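Section 3: Setting up your Casham 300 ice cream maker

You will want ice cream at once. Unfortunately the bowl has to spend a night in the freezer first, so if you have opened the box on a hot afternoon with guests due, buy a tub from the shop and come back to this section tomorrow.

3.1 Before first use

1. Take everything out of the box, including the paddle, which is packed inside the bowl and has been thrown away with the cardboard more often than any other part. A new one is part number 997.

2. Peel the film from the lid. It will come off in strips.

3. Wash the bowl, the lid and the paddle by hand in warm soapy water. Rinse and dry them thoroughly. The motor unit must never go in water. Wipe it with a damp cloth if it needs it.

CAUTION: Do not put the bowl in the dishwasher. It is double-walled and sealed with a cooling gel between the walls, and the heat will split the seam. The guarantee doesn't cover this, and we can tell.
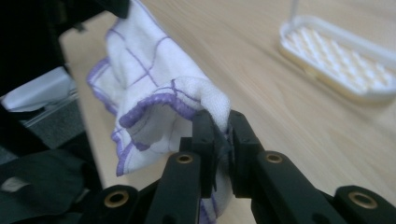 3.2 Freezing the bowl

1. Check that the bowl is bone dry inside and out. Any drops left in it will turn to ice and the paddle will catch on them, with a noise you'll remember.

2. Stand the bowl upright at the back of the freezer, away from the door. If it won't fit, the usual culprit is a bag of peas from some previous era. You may lay the bowl on its side, but don't put anything inside it.

3. Leave it overnight. A bowl that goes in at breakfast may be ready by bedtime in a good chest freezer, but the little compartment at the top of a fridge will never get it cold enough.

4. Shake the bowl next to your ear. If you can hear liquid moving, put it back and go and do something else.

Note: Many owners keep the bowl in the freezer all summer. This is sensible, though it does mean explaining to the household each week why there's no room for fish fingers.

3.3 Making the mixture

Any custard or cream base will do, and so will the plain vanilla on the recipe card. Whatever you choose, it must be fridge-cold before it goes in. Warm custard poured into a frozen bowl thaws the bowl and leaves you with cool custard, which is a perfectly good pudding but doesn't need a machine.

1. Make the base and let it cool on the worktop.

2. Cover it and chill it in the fridge until it is properly cold all through. Overnight is best, and conveniently the bowl will be busy then too.

3. If you're adding alcohol, be modest. More than a couple of spoonfuls and the mixture will refuse to set, however long you stand over it.
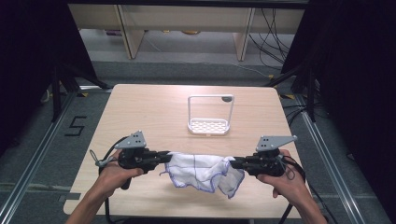 Banana is a special case. Mashed banana thickens the base before churning even begins, and a full batch can stall the paddle. Hold back 100 ml of the base, start the machine, and pour the rest in slowly once everything is turning. Coconut milk should be shaken hard in its tin first, or you'll get flecks of fat that look like candle wax and taste much the same.

3.4 Churning

1. Put the motor unit on a flat, steady surface, plugged in but switched off.

2. Take the bowl out of the freezer and set it on the base. Wear oven gloves. Damp fingers stick to it.

3. Fit the paddle, then the lid. Turn the lid clockwise until it clicks. If it doesn't click, the paddle is in upside down.

4. Switch on BEFORE you pour. The paddle must already be moving when the mixture goes in, otherwise it freezes to the wall and the motor has to fight for its freedom.

5. Pour the mixture through the hole in the lid. Stop well below the rim. It will rise, and it has no respect for worktops.

6. Churn for 20 minutes, then look. It's done when it holds a soft peak and the paddle leaves a clear track.

7. Add chocolate chips, nuts or broken biscuit in the last few turns. Large lumps will jam. Whole biscuits count as large lumps.

CAUTION: If the motor stops or changes direction over and over, switch off at the wall. The mixture is as firm as it's going to get. Don't help the paddle along with a spoon.

3.5 Getting it out

Use a silicone or wooden spatula. Metal scratches the lining. The ice cream will be soft at this stage, so move it to a lidded tub and freeze it for a few hours if you want to scoop it or fill a pie case with it.

Let the empty bowl come back to room temperature before washing it. Once it's dry, it can go straight back in the freezer for the next batch.

Note: Bowls from the older Killus and Rasitz models look the same but sit slightly too high, and the lid won't lock. The Edwards paddle doesn't fit either.

For cleaning and storage, see Section 4.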